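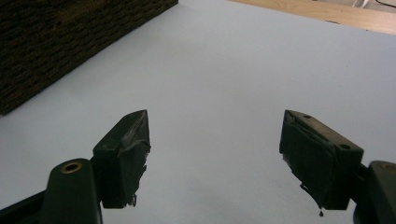 Re: Pay reporting ordinance, second reading -- threshold wording
From: Maximiliano Valcárcel
Date: 2018-11-13

Replying to the list, as two people asked me the same thing off-list.

> I have the substitute text in front of me and I can't square section 4
> with section 9. Section 4 says a contractor files if it has "1,000 or
> more employees." Section 9 says the penalty applies to a contractor
> "employing over 1,000 persons." Is a firm with exactly that number
> required to file but exempt from the penalty? Also, does anyone know
> if subsidiaries are counted with the parent? Gemside has three
> companies bidding under separate names and I assume they will each
> claim to be small.

On the first question, yes, that is how it reads today. The two sections were drafted at different times. Section 4 was rewritten in April, when the word "employees" was defined for the first time. Section 9 was carried over from the original bill and still uses "persons," which is not defined anywhere. The mismatch of one is the smaller problem. The larger one is that "persons" could be read to include agency staff and seasonal workers, while "employees" under section 2(c) leaves them out. A contractor could fall under section 9 and never have been asked to file under section 4. I don't think a penalty would hold up in that case, but I would not want to depend on that.

The fix is to strike "employing over 1,000 persons" from section 9 and insert "required to file under section 4." Then there is one threshold in one place, and if the council changes the number later it only has to change it once. I sent this to the clerk's office in Naltgate on Friday as a technical amendment. It has been received but not yet numbered.

On subsidiaries: section 2(f) defines "contractor" as the entity that signs the contract, "together with any entity under common control." Common control is then defined by reference to the procurement code, and the procurement code uses a majority of voting shares. So the Gemside companies would be counted together if one owner holds a majority in each. If the shares are split among family members, the answer is less clear. The procurement code has a rule on attribution between spouses and none for siblings or adult children. I would leave that alone in this bill. Changing the code definition reaches every other ordinance that cites it, and at second reading that would probably be ruled outside the title.

Three other points on the substitute, in section order.

Section 5(b). The headcount date is the last day of the fiscal year, but the filing deadline is 30 days after the close of the calendar year. For a contractor whose fiscal year ends in June the data will be half a year old when filed. This may be what was wanted. If it was not, "fiscal" should be "calendar" in 5(b). Niven raised this in their written comments and I agree with their reading, though not with their proposal to let each contractor pick a date.

Section 6. The table of pay bands is now in a schedule and can be changed by rule. The old text required a public hearing before any change. The new text says "notice" and nothing more. Anyone who plans to speak should consider asking for the hearing language back. It was a single sentence and could be restored as 6(d) without renumbering.

Section 7. Board members. The reporting form asks for the number of women and men on the board "if any." A contractor organized as a partnership has no board and will leave the line blank, and so will one that simply skips the question. A box marked "no board" would separate the two. This is a change to the form and needs no amendment.

I have not gone through the preemption argument in the Preltell letter -- it cites a state bill that has not passed, and the version they quote is not the current one. If somebody has the current version with the committee changes marked, please post it.

Amendments have to be in by noon the day before second reading. After that it takes consent to add anything, technical or otherwise.

Maximiliano Valcárcel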